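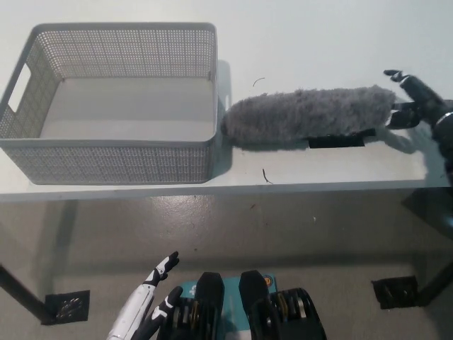
Dusting only gets done if the duster is already out, one respondent in Fadora told us, and if it's in the hall closet then forget it. Many of the diaries say much the same in other words. We take this as the starting point for the section.

4.2 Where the tools are kept

Of the 341 households that got the first survey, 200 sent back a full diary. Everything below rests on those 200. Diaries ran through August, which was a bad month for it - windows open, people away, more dust than usual on the sills and fewer people home to wipe them. We return to this in Section 6.

We asked for storage place first, habit second. Storage was coded three ways: closed (closet, cabinet, under the sink behind a door), open (basket, hook, shelf), and moving, meaning the tool had no fixed place and turned up in a different room each time the diary was filled in. Moving was not in the original plan. Added after the pilot in the Bulex buildings, where a good share of people simply could not say where the duster was.

Open storage went with more frequent dusting, and with shorter sessions. People with closed storage dusted less often but kept at it longer once they had started, usually as part of a bigger clean on a day off. Total time over the month came out closer than we expected. Session length is self reported, and people round to 15 minutes, so small differences shoud not be read too closely.
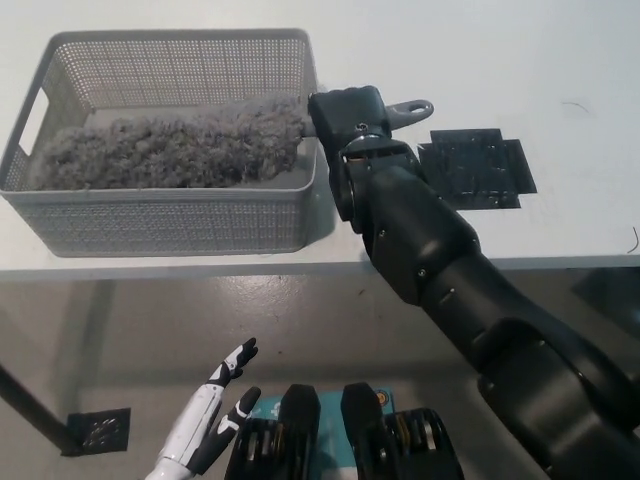
Renters and owners differed less than the earlier Flenent survey would suggest. That survey asked about the vacuum only, and a vacuum needs floor space in a way that a hand duster does not. In small apartments the vacuum had to go in a closet or stay in the middle of the room. Small tools could go anywhere. Comparing the two sets of answers is probably not fair, and we do it only because there is little else to compare with.

Visibility matters as well, seperate from reach. Some respondents kept the duster on a high shelf in plain sight and still reported using it more than those with a low cabinet right next to the television. A few said seeing it made them feel guilty. Others liked how a basket looked and had bought one for that reason, then found they cleaned more. We can't tell cause from effect here. Tidy people may just buy baskets.

Drying was the other point raised, mostly in the open comments. Washable heads put away damp in a closed cabinet were said to smell. Perforated containers came up often as the fix. Figure 3 shows the type most often meant. No airflow was measured in this study and we make no claim on drying times.

Figure 3. Microfiber duster head in an open basket with perforated sides.

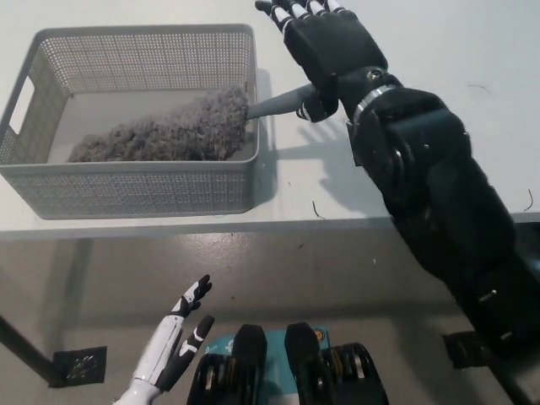

Baskets fill up with other stuff, a respondent from the Dumitrescu block objected at the follow-up interview, and after a month the duster is under the mail and the dog leash anyway. Fair point, and the diaries partly back it up. Households that used the basket for cleaning tools alone kept to their routine through the month. Mixed baskets drifted toward the closed-storage pattern by the last week. The coding sheet had no line for mixed use, so this comes from the comments and not from counts.

Reminders on a phone had little visible effect in any group. Most were switched off early.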